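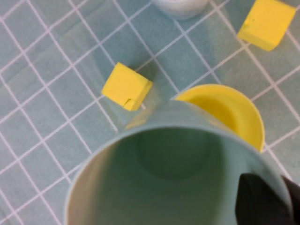
Dodarness have never reached a national final in their lives, and on 13th September they get their chance at last! The island side travel to Fivholm for the deciding match of the Trurex Shield, five months after most people had them down to go out in the opening round. Supporters will be raising everything from silverware to pale green plastic cups if they pull it off, and the club has already sold all 700 of its tickets (they went in a single morning, with the queue stretching past the harbour office).

Captain Nkechi Shehu has been the heart of the run. Her late header against Uzor in the semi-final finished a wonderful comeback from two goals down, and she was still grinning about it at training this week.

"I've watched it back far too many times," she said. "My mum has watched it more."
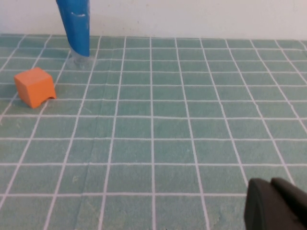 Manager Olanrewaju Anozie has a nearly full squad to pick from, with only the left-back doubtful after a knock to the ankle in August. He is expected to keep faith with the same back 4 that shut out the league leaders in the quarter-final, and what a performance that was.

Fivholm, who have home advantage by the luck of the draw, won the Shield two seasons ago and start as favourites. Their ground holds 1,000, so the away end is going to be very loud indeed. Kick-off is at 5pm, and extra ferries will run back to Dodarness after the final whistle.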